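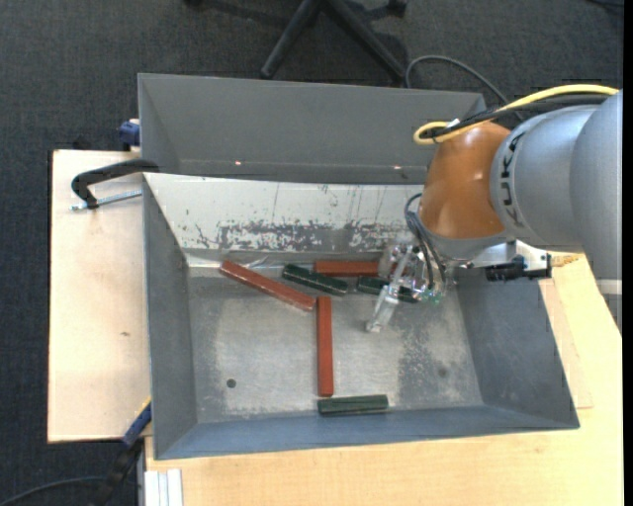
# Speaker notes: Open bins at the checking tables

Trudham Learning Materials Library, spring staff meeting, April
Speaker: Rasha Khoury, Collections Services
Second speaker for the section on bin wear: Boonsong Chaimongkol
Running time: 25 minutes, with questions held to the end

## Opening (2 minutes)

Good morning. Thank you to the Sriwong branch for joining us and for agreeing to start at 9.

My subject is the handling of block sets between the time they are returned by a borrowing school and the time they go back on the shelf. Most of that period is spent in the open metal bins on the checking tables. The bins were introduced without written guidance, and the two branches have developed different habits. The purpose of this session is to agree on one practice.

I will cover what goes into a bin, how the contents are looked at, how the bins themselves are kept, and what is recorded. Mỹ Ung has copies of the revised checking sheet and will hand them out when we reach that section. Please do not take notes on the old sheet.

*(Pause. Confirm that the Sriwong staff can hear.)*

## Background (3 minutes)

The library has 232 block sets in circulation. They are borrowed mainly by elementary schools and by two adult programs that use them for pattern and measuring work. The largest group is the Kadeta series, which includes the long bars in red and dark green. The Helteo series is older, has no bars, and is being retired as parts wear out.

Before the bins, returned sets were emptied onto the table. Pieces rolled or slid to the floor, and two sets could run together when both tables were busy. The bins have solved the first problem. They have solved the second only in part, and I will return to that.

Last year the branches logged 303 piece queries. A piece query is any case in which a borrower or a member of staff reported that something was missing, extra, or damaged. A large share of these were closed with the words "found in bin" or "found in other set." The pieces had never left the building.

*(If asked for the exact share: the old log did not separate these reasons in a consistent way. Leandro Requena is reviewing the entries and will circulate what can be recovered.)*

## One bin, one set (4 minutes)

The first rule is that a bin holds pieces from one set only. This applies even when the sets are identical, and it applies to small numbers of pieces. A handful of bars left over from the previous set is easy to overlook when the next set is placed on top of it.

The difficulty arises where bins stand one behind another. The sloping sides widen toward the rim, so two bins placed front to back bring their rims close together while their floors stay well apart. A piece dropped near the rim can slide down into either one. Staff at both branches have described this.

We considered a wider gap between bins, but the tables at Sriwong do not allow it. The agreed arrangement is therefore as follows:

- The front bin is the working bin. Only this bin receives pieces.
- The rear bin is kept empty until the front bin has been cleared and signed for.
- If both bins must be used, the set card is placed with each bin before any pieces are put in.

Do not stack one bin inside another on the checking table. They nest well, and for storage that is useful, but a bar trapped between two nested bins may not be found for weeks. Nested bins belong under the table.

*(Jintana Phuthong may wish to add a comment here on the Sriwong tables. Allow one minute.)*

## Looking at the pieces (5 minutes)

I would ask everyone to consider how the pieces lie when they are placed in a bin. A full set tipped in at once forms a heap, and the checker must dig through it. A smaller quantity settles on the floor with space between the pieces, and most faces can be seen without touching anything.

For the long bars, work in small batches. Bars come to rest at all angles. One will lie along the back edge, another diagonally, and another close against the front wall where a person standing over the bin may miss it. It is not necessary to line them up. It is necessary to look along all four walls before deciding that a batch is complete.

Red bars are rarely overlooked against the grey metal. Dark green bars are overlooked more often, particularly low in the bin near the front wall, where the light is poorer. Please look for green first. Mỹ Ung tested this order at the main branch during the winter and found it easier to keep up over a long shift than checking by position on the card.

The green bars also deserve a second look for surface condition. Ridges catch the light, and a pale line along a ridge may be a reflection or may be a chip. Turn the bar before writing it down as damaged. Several bars were withdrawn last year and later returned to their sets after a second check found no fault with them.

A bar is withdrawn if:

- an edge is sharp to the fingertip;
- the color has come away in a patch that a borrower would notice at arm's length;
- it no longer sits flat against another bar of the same length.

Ordinary dullness is accepted. These sets are used by children every day of the school year, and our borrowers do not expect new pieces.

## Wear in the bins (4 minutes)

*(Hand over to Boonsong Chaimongkol.)*

Thank you. I have been asked to speak about the condition of the bins, as several colleagues have requested replacements.

Scuffs, cloudy marks, and grey scratches on the inside walls are normal. They come from the pieces sliding down the slope, and they appear soonest on the wall that receives the most traffic. They do not harm the blocks. A scratched bin is not a reason to raise a replacement request.

Rough patches need more care. Pass a dry cloth across the floor of the bin. If the cloth catches, the patch should be reported, and the bin should be set aside until someone from Facilities has looked at it. Please do not sand it yourself. One bin at the main branch was sanded with good intentions, and the fine grey dust transferred to a complete set of light-colored blocks.

Dark spots on the floor should be wiped first. If the spot remains, note it on the bin card so that the next person does not spend time on it. A small hole in the floor is acceptable provided its edge is smooth and no piece in the set can pass through or lodge in it. The Kadeta bars are far too large for this to be a concern. The Helteo pegs are a different matter, and Helteo sets should be checked in a bin with an unbroken floor.

For cleaning, use a damp cloth followed by a dry one at the end of the day. Spray cleaner is not to be used inside the bins. The residue collects where the walls meet the floor, and it leaves a film on the next set.

*(Hand back to Rasha Khoury.)*

## The tables (2 minutes)

Two points on the tables themselves.

The light wooden tops mark easily. Lift a bin to move it. Dragging has left lines on the tops at both branches, and the felt pads tried last fall came loose when the bins were wiped down.

Cups, phones, and personal items are to be kept off the surface while a set is open. This was in the original instructions and has lapsed. Supervisors will remind staff once, in person, before raising it more formally.

## The revised checking sheet (3 minutes)

*(Mỹ Ung distributes the sheets. Wait until everyone has one.)*

The sheet has been reduced to a single side. The set number is now at the top left, followed by the bin number. The bin number is new. It will allow us to see whether queries gather around particular bins or particular positions on the table.

Pieces are recorded by color and length, in that order. The column headed "Other" has been removed. It was being used for remarks that belonged elsewhere, and the remarks were not being read.

There are 3 signature boxes. The first is for the person who opened the set, the second is for the person who checked it, and the last is for the person who returned it to the shelf. The same person may sign all of them at Sriwong, where staffing requires it. At the main branch, the checker and the shelver should be different people whenever the schedule permits.

An empty bin is also signed for. Tilt it toward the light and look at the floor and the near wall before you sign. The near wall is the one closest to your body, and it is where forgotten pieces are most often found.

## Points still open (1 minute)

The following matters have not been settled, and comments are welcome by the end of the month:

- whether bin liners should be tried for the light-colored sets;
- who keeps the spare bins when Sriwong closes for its floor repairs;
- whether the adult programs may return sets in their own containers.

Leandro Requena is collecting comments for the main branch, and Jintana Phuthong for Sriwong. Written comments are preferred.

## Questions

*(Likely questions and agreed answers.)*

**Will there be more bins?** A request has been included in next year's budget. No decision has been made.

**May bars be swapped between Kadeta sets to make up a complete one?** Yes, with a note on both set cards. A swap recorded on only one card will be treated as a missing piece.

**Does the one-set rule apply during the summer recount?** It does. The recount will use the same bins and the same sheet, and extra table time will be scheduled in both branches.

**What should be done with a piece that belongs to no set on the table?** Place it in the found-pieces tray with a slip giving the time and the bin number. Do not return it to the bin.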